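Call for participants: people who doubt toy labels
Hellari Play Review, Dirnundale

We are looking for 50 adults to spend an evening with shape sorters and tell us whether the age ranges on the packaging mean anything. We suspect they don't. The Mornumier catalog lists 1000 toys as "developmental" and we have yet to see a good account of what develops.

You will handle sorter boxes and the pieces that go with them. One of the boxes has a star, a big circle, an oval, paired squares and a trio of small round holes in its top, among others.
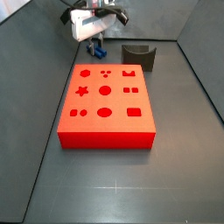

Hoarau parents' board objected when we first posted this, saying that any toddler finds the right hole by the third try and grown-ups have no business judging. Maybe so. We would like to see it written down before we believe it.

What you would do: fit pieces, fill in a short form after each one, and argue with the form if it asks a dumb question. Sessions start at 6:30 p.m. and we stop when the forms are in.
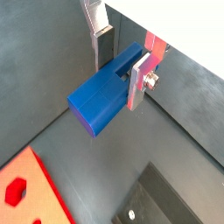
Dirnundale, September

Sign-up is open until the places are gone. You get a meal voucher and bus fare. We can't offer more, and we'd be wary of anyone who did.

We want people who read instructions and people who never do. No teaching background needed. If you sell toys, please sit this one out.

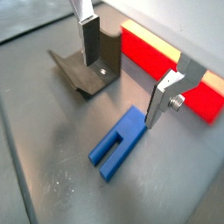
Our forms ask about one piece at a time, and that has caused complaints. Testers want to grade the whole set. We won't let them, as a pretty box gets forgiven for a bad piece. Take the blue U-shaped one with the slot between its prongs: is it a puzzle piece, a bridge, a magnet with no magnetism? Write down your guess before you try it anywhere.

Before you apply, please be sure you can:
Stay for a full session
Handle small parts and read small print
Give an opinion you wouldn't give the manufacturer
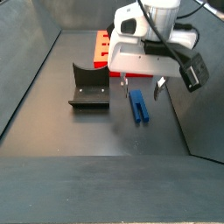 How to apply

Write to the Hellari desk with 17 words or fewer on the worst toy you ever owned. Longer entries go unread.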